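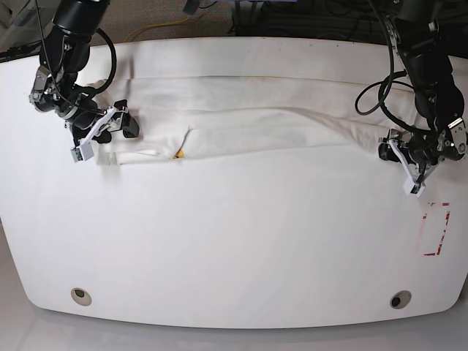

Two-arm cell at the Wulora lab, white cloth folded into a band between the grippers.

The Wulora open day on April 8, 2018 gave most of its floor time to cloth folding. Audrey-Anne Sutherland presented the method: the policy is trained on 100 demonstrations, then corrected by an operator in short sessions of 20 folds. On cloths left out of training, complete folds rose from 14 to 39 per session block. Most remaining failures come from the second grasp, where stacked layers separate unevenly. The Fehr group plans a repeat with heavier fabric in November.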